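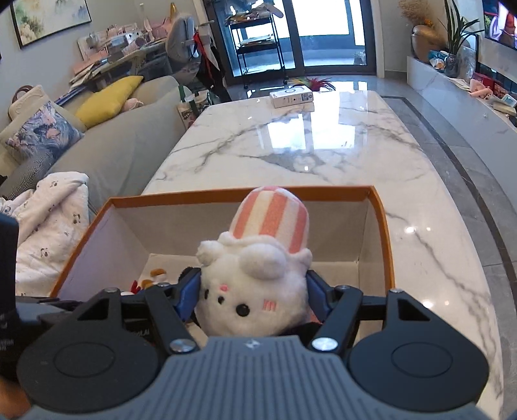 Casado Forestry: Harvesting and Roads Section

Second thinning starts on the Skoklow block

Mechanised thinning has started on the northern compartments of the Skoklow block, with one harvester and one forwarder working a single shift from 6 am. The operation covers 257 hectares of spruce with a minor component of larch and is expected to run until the ground becomes too soft for loaded travel. A first thinning was carried out on the same racks, and the existing layout will be kept.

Stem density before the operation was measured at 1,676 per hectare across the sample plots. Removal will be from below, with additional selection of forked and leaning stems next to the racks. Larch is to be retained wherever it forms part of the upper canopy. Operators are working to a basal area target set for each compartment, and the harvester's production file is sent to the Baltitz office at the end of every shift.

Three products are being cut: sawlog, short bar and chipwood. The earlier plan included a separate pallet log specification, but this has been withdrawn and the material will be cut as short bar. Minimum top diameters are unchanged. Chipwood is stacked on the lower side of the landing so that lorries collecting sawlog can turn without reversing onto the public road.
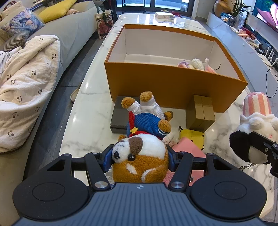 Reading time: 3 minutes

Brash mats are being laid on all racks with a gradient above the limit in the site plan, and on the two wet crossings in the eastern compartments. The forwarder is fitted with band tracks on the rear bogie. Loads are to be reduced after heavy rain, and extraction stops when rut depth exceeds the figure agreed before work began. The crossing beside the old quarry has been piped, and the pipe will be removed when extraction from that side is finished.

The haul road was regraded in August over a length of 1,807 metres, from the landing to the junction with the Baltitz road. Fresh stone was placed on the two bends where lorries had been cutting the inside edge. The surface has been rolled but is still settling, and hauliers are asked to keep speeds low and to run at reduced tyre pressure where the vehicle has the equipment. The weight limit on the bridge below the junction remains in force.

Work orders, rack maps and stack numbers are issued through Workstead. Hauliers who have not yet been given a login should contact the Baltitz office before their first collection, as paper tickets are no longer accepted at the landing. Stack numbers are painted on the butt ends facing the road and must be entered before the lorry leaves. Where mobile coverage is lost, the entry is stored on the device and sent later.

The forest track between the quarry and the upper gate is closed to walkers and riders during working hours. Signs are in place at both ends, and a diversion is marked along the southern boundary. The track is open in the evening, but timber stacks must not be climbed at any time. Machine servicing is scheduled for Friday afternoon, when no felling will take place.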